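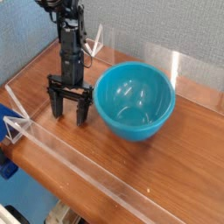 The blue bowl, on the table.

My aunt Pao-chu left me the bowl. She left my cousin Chih-ming the apartment, and she left Li-hua the jade and the good coat, and for me there was one line near the bottom of the second page that said, "the blue bowl, to the one who knows what it's for." The lawyer looked up over his glasses and asked which of us that was, and both of my cousins pointed at me without a second's hesitation.

I had no idea what it was for.

I mean, I knew the bowl! Everybody in the family knew the bowl. It's plastic, that loud turquoise that swimming pools are in brochures, and it lived on top of her refrigerator my whole childhood. She washed spinach in it. She soaked mushrooms in it. One summer I was sick on the couch for most of June and it sat on the floor next to my head, and then a week later there was potato salad in it and I was the only one at the table who wouldn't eat any. So you could say it was for everything, and I didn't think you could put that in a will.

I carried it home on the bus in a Merkero bag, with the handles tied so it wouldn't roll out. Then I set it down on the table and looked at it for a while, the way you look at a cat that belongs to someone else. It's a pretty thing in the right light, I'll give it that. The inside is so shiny the light bends around it in little white curves. There wasn't a note in it. I checked underneath too, and then I felt silly and made tea.

Li-hua called that night. She'd already tried on the coat.

"So what's it for?" she said.

"Salad," I said.

"She wouldn't write salad in a will."

"She wrote 'good coat' in a will."

Li-hua thought that was fair. She said Chih-ming had a theory it was worth money, that there were people who collected old kitchen plastic and paid 700 dollars for the right color. I turned it over again while she was talking. I couldn't see it. My aunt bought that bowl at the hardware store in Coninmont, down by the ferry, and I was with her when she did it. I was five. I remember because she let me carry it and I wore it on my head the whole way up the hill, and I walked straight into Mrs. Chiang from downstairs.

And that's when I remembered the rest of it, standing there with the phone against my shoulder.

Mrs. Chiang – Siu-fong, but I never called her that in my life – had been crying. I couldn't see her face from under the bowl, only her shoes, and I could hear it. My aunt didn't say a word about it. She took the bowl off my head, said, "We're making dumplings, come up," and that was that. We weren't making dumplings. There wasn't even any flour in the house. She sent me back down the hill with coins in my fist, and by the time I got back the two of them were at the kitchen table, with the bowl between them full of cabbage, and they were both laughing about somebody's husband.

We made over 100 dumplings that day. My aunt told that story for years and the number went up every time she told it, but I'd lined them up on the trays myself, and I'd stand by over 100.

After that it was just a thing that happened in our house. Somebody would have bad news, or no news, or a son who'd stopped writing, and down came the bowl from the top of the refrigerator. I thought that was how dumplings got made. I thought you had to wait until someone was sad.

"Are you still there?" Li-hua said.

"What are you doing tomorrow?" I said.

"Nothing. Chih-ming wants me to help him measure for curtains. He's in a terrible mood, he sat in her kitchen all afternoon and he hasn't opened a single window."

"Tell him to come over. You too. Bring pork."

She was quiet for a second, and then I heard her blow her nose, and she said, "How much pork?"

I said two pounds, and then I said better make it three.

They turned up at four o'clock, Chih-ming with the curtain tape still in his shirt pocket and Li-hua in the good coat, which was much too warm for the weather and smelled so strongly of my aunt's closet that I had to go and be busy at the sink. I'd already chopped the cabbage. Chih-ming stood there looking at it all piled up in that ridiculous blue, and he said, "Oh," very softly, and rolled up his sleeves.

We'd been going maybe an hour when I heard someone on the stairs. It was the new tenant from across the hall, a Miss Hsueh, I only knew her name from the mailbox. She had her keys in her hand and she was trying one after the other in her own lock, and none of them was going in, and her shoulders were up around her ears.

I leaned out with flour all over my hands.

"We're making dumplings," I said. "Come in."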